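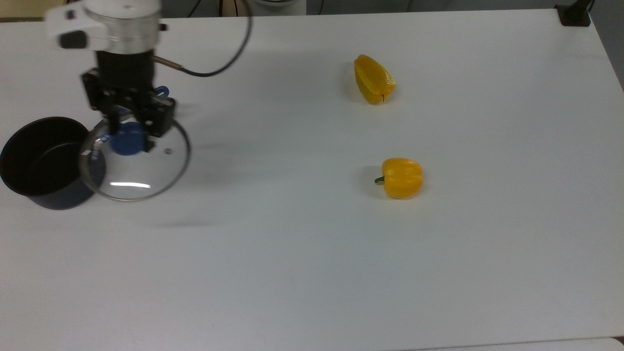
O orçamento da Curard chegou em junho e tinha sete páginas. Li a última primeiro, como faço sempre, porque é lá que põem o preço da manutenção. Depois li as outras seis e fiquei com a impressão de que alguém as tinha escrito para uma cozinha muito maior do que a nossa.

Éramos uma cantina com 41 lugares e um fogão que perdia gás. O exaustor fazia um barulho de traineira. Mas a direção tinha ido a uma feira e voltara com a palavra «automatização» na boca, e a mim, que tratava das compras, coube-me descobrir quanto custava a palavra.

Custava 1.748 euros por mês, em aluguer, com opção de compra no fim. A Brikley pedia menos e não incluía a pinça. Perguntei ao vendedor para que servia um braço sem pinça e ele respondeu que muitos clientes preferiam escolher a sua. Escrevi à margem: braço sem mão, ver desconto.

Marcaram a demonstração para 16 de julho de 2018, no armazém da Curard, em Narnar. Levei um caderno e a convicção de que ia perder a manhã. O vendedor levou uma gravata e uma frase que repetiu durante a visita inteira: «Isto paga-se sozinho.» Em vinte anos de compras nunca vi nada pagar-se sozinho. As coisas mandam a fatura e quem a paga sou eu.

— E se a tampa estiver engordurada? — perguntei.

— O sistema adapta-se.

— Adapta-se como?

Olhou para o técnico. O técnico olhou para o computador. Apontei: gordura, sem resposta.

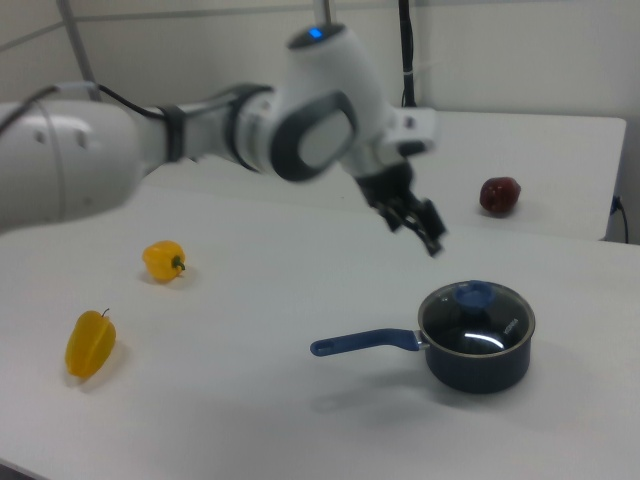
O braço sobre o tacho, na demonstração de Narnar.

Fiquei de pé junto à mesa enquanto aquilo se mexia. Não vou dizer que não impressionava. Havia qualquer coisa de cirurgião nos dedos pretos, abertos por cima da tampa de vidro, e dei por mim a suster a respiração como se o tacho fosse meu. Depois lembrei-me da nossa ajudante mais nova, que destapa duas panelas ao mesmo tempo enquanto discute com o fornecedor do pão, e voltei a respirar.

Pedi os consumíveis por escrito. Pedi o prazo das peças e disseram-me que as juntas vinham de um armazém chamado Liu, em cerca de 30 dias, salvo alfândega.

— E durante esse tempo, quem é que tira as tampas?

O vendedor riu-se. Eu não estava a brincar, e ele percebeu-o tarde de mais.

No comboio de regresso fiz as contas em duas colunas. Na da esquerda pus o aluguer, a instalação, a formação e o seguro. Na da direita escrevi «tampas» e fiquei a olhar para a palavra até passarmos o rio. Acrescentei «pimentos», com um ponto de interrogação, e fechei o caderno.

A direção quis saber se eu era contra o progresso. Respondi que era contra a página sete, parágrafo quarto, onde a deslocação do técnico se pagava à hora desde que ele saía de casa. Pediram-me que renegociasse. Telefonei à Curard nessa tarde, consegui que riscassem o parágrafo e aproveitei a chamada seguinte para encomendar o fogão.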